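Skirnamon: rig tuning log for small keelboats

README, last touched September 4, 2020

Hi! If you've landed here you probably race a small keelboat, or you crew for someone who does, and you're tired of writing shroud tensions on the back of the sailing instructions and then losing them. Same. This is the log I started for our boats at Ulness, plus a couple of little scripts that turn it into tuning tables you can tape up next to the companionway.

What's in the folder

skirnamon.csv is the main log, one row per reading. There are 2929 rows right now.
races.csv has the races, with start times and the wind we wrote down at the gun.
sails.csv lists every main, jib and spinnaker that shows up in the log, with the date it was first used.
boats.csv has one line per boat, with the mast section and whether it's the stiff one or the bendy one.
tables.py builds the printed tuning tables.
check.py complains about rows that look wrong.
notes.txt is where I dump everything that doesn't fit a column. Please read it before you email me about the spring readings!

How a reading gets made

We put the tension gauge on the cap shroud at chest height, port side first, then starboard, then the lowers in the same order. Boat at the dock, boom off the crutch, backstay all the way off, nobody standing on the foredeck. Each side gets pulled twice and we write down both numbers. If they're more than one division apart we do a third. The script takes the middle one when there are three and the average when there are two, and I know somebody will want to argue with that, so the raw numbers are all still there and you can do it your way.

Mast rake is a tape run up the main halyard and measured to the top of the transom, in millimeters. Pre-bend is the halyard pulled tight to the gooseneck and a ruler held at the spreaders. It's a fiddly one (you need calm water and a patient friend), so there are only 600 rows with a pre-bend value in them. The rest are blank. Blank means we didn't measure it. Zero means the mast was straight. Please don't mix those up, I did once and it made a very silly table.

Columns in skirnamon.csv

boat — the short name, matches boats.csv
when — day and time, local
cap_p, cap_s — cap shrouds, gauge divisions
low_p, low_s — lowers, same
rake — millimeters
prebend — millimeters, often blank
main, jib — codes that match sails.csv
wind — knots, what the crew thought it was, see below
sea — flat, chop or lumpy
feel — free text, whatever the helm said afterward
race — blank if it was just practice

About the wind column: it's people's guesses. We have a handheld meter now, but for the first stretch of the log we didn't, and our guesses ran high. Everybody's do. There's a column called wind_src that says "meter" or "guess", and 1573 rows say "meter". If you only want numbers you can trust, filter on that and you'll still have plenty to play with.
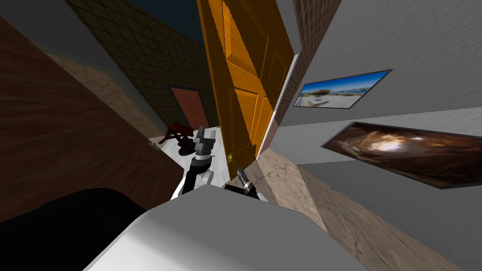

Ulness Keelboat Club — Tuning and Rigging Group

Getting it running

You need Python 3, nothing fancy. Put the whole folder somewhere, open a terminal in it and type:

python tables.py --boat forsyth

Forsyth is our club boat, the one with the most rows, so she's a good first try. You'll get a file called forsyth_table.txt with a line for each wind band and the settings people liked best in it. Add --flat if you only want flat water days, or --meter to throw out the guessed winds. If you leave off the boat name it does all of them, and on my old laptop that's long enough to go and make a coffee.

To check your own rows before you send them over:

python check.py myrows.csv

It'll tell you about missing boats, sail codes it doesn't know, rake numbers that look like they came off the wrong end of the tape, and port and starboard readings that are wildly different. It doesn't fix anything. It just grumbles.

How "liked best" works

This is the part I get asked about most. The feel column is free text, so I went through it and gave each comment a score from one to five in a column called feel_score. "Great height, easy to steer" is a five. "Couldn't point, lots of helm" is a two. A one is usually something I had to clean up before putting it in here! The table takes the rows with a four or a five in each wind band and reports the middle setting.

It's a rough way to do it and it leans on my own taste. I like a boat with a bit of weather helm, and I suspect I was kinder to comments that agreed with me. The original comments are all in there, so if you want to score them yourself, go ahead, and send me your version — I'd love to compare.

Things that will trip you up

The gauge changed. We started with a Prodgate gauge that had been in the rigging locker forever, and in April we dropped it and had to get another. The new one reads a little lower for the same wire. The gauge column says "old" or "new". I have not converted one to the other, because I only had a handful of side-by-side readings and they didn't agree with each other. Those are in notes.txt if you're curious.

Two of the boats swapped masts over the winter. They're in boats.csv twice each, with an "a" and a "b" after the name. Don't lump them together. The stiffer section wants a good deal more lower tension to look right, and if you average the two you get settings that suit neither.

Spinnaker entries are thin. People are busy at the weather mark and don't write things down, and I don't blame them.

Light air is over-represented. That's Ulness in summer for you. Above 18 knots there isn't much to go on, and tables.py prints a star next to any band with too few rows behind it. Take the stars seriously.

Sail age only goes by the day a sail was first used, so a main that sat in its bag all season looks as old as one that got flogged every week. I keep meaning to add an hours column.

Who can use it

Anybody. Print the tables, change them, pass them around the dock. If you put the numbers in a newsletter or on your own club's page, please mention Skirnamon so people can find their way back to the raw log. I'd rather you didn't sell it.

I should say that these settings come from our boats, our wire and our gauge. Start from them, go sailing, and change things a turn at a time. Please don't wind your rig up to match a number in a file and then write to me about your chainplates.

Sending in readings

Yes please! Fill in blank.csv and send it to the group's address on the club notice board. Practice days are just as useful as race days, and bad days are more useful than you'd think. What I'm really short of is readings from breezy, lumpy afternoons, and anything at all with a pre-bend number.

If your boat isn't in boats.csv, add a line for it at the top of your email with the mast section, the year and the wire size, and I'll put it in.

To do

Hours column for sails
Side-by-side session with both gauges on the same boat
Split the chop category in two, it covers too much
Make tables.py stop falling over when a boat has no rows in a band
Get the last 450 paper readings typed in (they're in a shoebox, the handwriting is mine, it's slow going)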